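Bins, trays and small parts: your questions answered

Ustix supplies open bins, stainless steel trays and bench fittings for sorting and kitting small electronic parts. The questions below are the ones our Farbridge counter gets most often. If yours isn't covered, ring us before 3 in the afternoon and you will reach someone who handles the stock.

Which bins should I choose for loose components?

Open bins with a flat floor suit most bench work. You can see what is in them and get your fingers round it. Deep bins hold more but small parts end up in the corners, and short leads are awkward to pick out. Lidded boxes are better for storage on shelving.

Do the bins come in different colours?

Yes. The open bins come in yellow, blue and grey. Yellow is the one we sell most of, as dark wires and red or green boards show up well against it. Mixed packs are available from the Bickerstaff warehouse only.

Can I clean the stainless steel parts with ordinary washing-up liquid?

Yes. Use warm water, a drop of washing-up liquid and a soft cloth, then dry straight away. Polished steel shows every fingerprint, and water left to dry on it will leave marks. Wipe along the length of a bar or rail, never in circles.

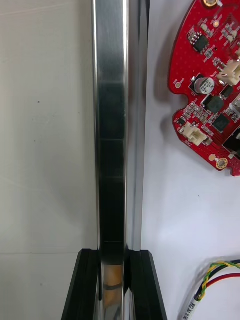 Avoid wire wool, scouring powder and anything containing bleach. For stubborn marks, use a stainless steel cleaner on a cloth and rinse it off afterwards. Scratches can't be polished out at home to the original finish, though we can quote for it on trays and larger pieces.

My bin floors look shiny in places. Is that a fault?

No. The plastic has a smooth finish and reflects overhead lights. If the glare bothers you, move the lamp to one side or lay a matt liner in the bottom. Liners are sold in packs of 19.

How should I lay out a bench for sorting?

Put the tray in the middle and the bins on either side, within easy reach. Keep one kind of part to a bin where you have the space. Leave a gap at the front for your hands and paperwork.

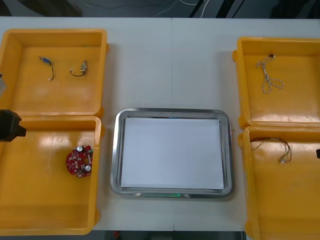

Parts with leads need more room than their size suggests. The wires spring outwards and the connectors catch on each other, so a bin that would take a handful of plain components may only take a few of these. Two small components with their leads attached can share a bin comfortably, as in the upper-left one, and the round red board has the lower-left bin to give it space. Bare boards should be laid flat and not stacked, particularly where tall capacitors are fitted.

Does a join in the worktop matter?

Not for sorting, provided both panels are level. Run a fingertip across the seam. If you can feel a step, adjust the feet under the lower panel — a tray sitting over a step will rock.

Are the bins safe for static-sensitive parts?

The standard bins are ordinary plastic and are not rated for this. Ask for the Grondgate range, which is made for static-sensitive work and must be used with an earthed mat.

How hot can the bins get?

Wash them at no more than 70 degrees. They will warp in an industrial dishwasher, and we do not replace bins damaged this way.

How do I order replacements?

Quote stock code 1584 for the standard open bin. Trays are ordered by size, so measure across the outside of the rim. Orders can be collected from Farbridge or sent out — delivery takes 3 working days from Bickerstaff.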